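Mulching under a big maple without hurting it?
posted by Trinidad Medina, 2022-10-21

Our maple is 16 inches across and nothing grows under it but moss. I want to spread wood chips this October, but my neighbor says they'll smother the roots. How deep can I go?
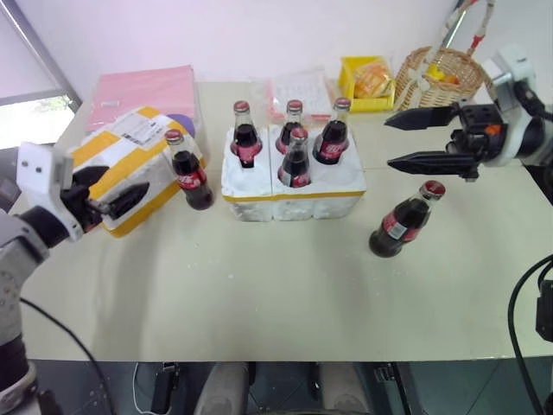 Cardboard box on the white table

Uwe Petersen
Three inches, no more, and keep it off the bark! I've done mine that way for years (two maples and a grumpy old plum) and they're all fine. Rake the moss up first if it bugs you.
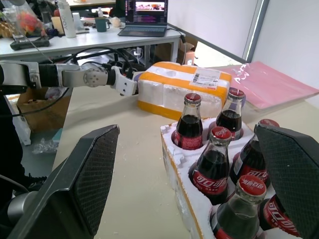

Cola bottles in their foam tray

Javiera Painemal
I'd skip the fabric underneath – I put it down at our old place in Gondale and spent 20 hours pulling it back out, full of roots. Bagged bark from Dobson is okay but pricey.
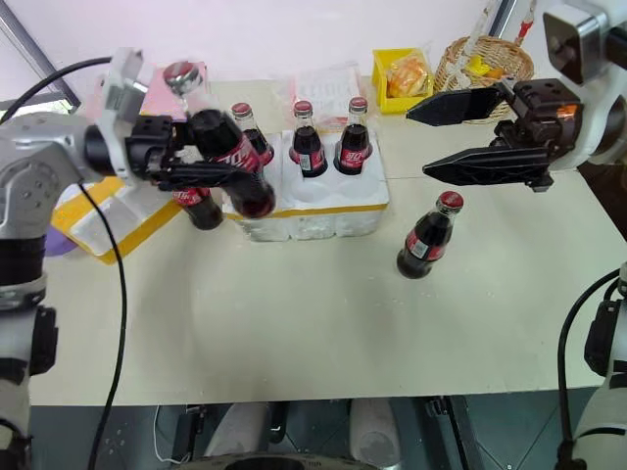 Amancay Garrido: agree on the fabric. Ask a tree crew for chips, mine dropped off a whole load free. Let them sit a few weeks if they're fresh.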